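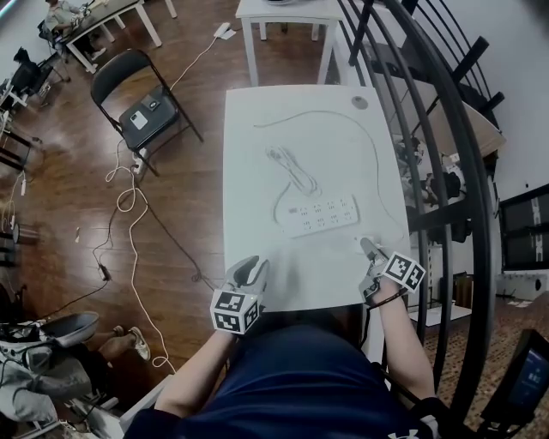
Anyone who can plug in a lamp can teach a robot to do it, a reader wrote to us in December, so why does the Athumani kit need a subscription? I took the question to Bremomik's office in Zustirberg and put it to the firm's product lead, who asked to be quoted by job title only.

"Because you're paying for the sorting as well as the kit," the product lead said. "People record themselves doing a job, they send us the recordings, and what they get back is something a robot can learn from. The grippers are the easy bit."

The easy bit costs £185 a month. For that you get a pair of hand-held grippers with marker cubes, a pair of gloves with cubes for the wrists, and an upload account. You don't get a robot. I asked how many customers own one.

"Most of them are planning to," was the answer. I asked again and got a smile.

Cable work is the job Bremomik likes to talk up. Cables bend, slide and knot, and robots have been bad at them for as long as I've been writing about robots. The brochure says the kit "solves" cables. The product lead was more careful. "I'd have written 'helps with'. A cable never lies the same way twice, so you need a lot of goes at it."

How many is a lot? "We tell people 1,000 for one task, done well." 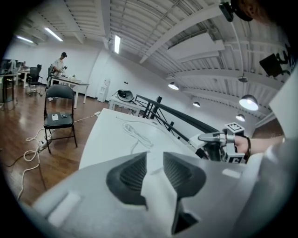
That is a great many goes at moving one plug, and somebody has to be paid for them. The brochure leaves out wages altogether. When I brought this up, I was told that customers tend to use staff in quiet hours. I have worked in a few small firms and don't remember the quiet hours.

I also wanted to know about tired hands. Holding a gripper out over a table is fine for a few minutes, and the kit comes with no advice on breaks. "We do 2 hours and then swap," the product lead said. "It's on the list for the next manual." So was a better carrying case, and so was a spare set of finger pads, which for now are sold separately.

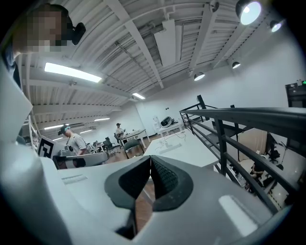
Athumani gripper with its dark finger pads.

The gloves are the newer part of the package, and the part I had most doubts about. If your own fingers do the work, the robot's fingers have to make sense of it later, and they're a different shape. Vimitz, the firm's nearest rival, sells grippers and no gloves at all.

"Vimitz are being cautious, and that's fair enough," the product lead said. "Gloves are quicker to work in. Whether the result is as good depends on the robot." Which robots, then? "We've tried it on 4 arms. One of them I wouldn't recommend." The name of that one was off the record – a pity, as it's the most useful thing a buyer could be told.
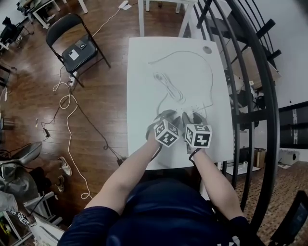
Gloves and wrist cubes, used here with cable on a white table.

I asked for a success rate on a plain job: plug in, plug out, in a room the robot hasn't met before. There is a figure, apparently, but it's "being checked". I asked who was checking it. Bremomik is.

There is no minimum term, and you keep your recordings if you leave, though you don't keep anything Bremomik made from them. My reader with the lamp may want to read that clause twice. I'd wait for the figure.

Shares: 185
Comments: 4

Related
Vimitz grippers: what you get for the money
Do you need a robot arm in a small workshop?
Renting or buying: the small print compared
Letters: your worst instruction manuals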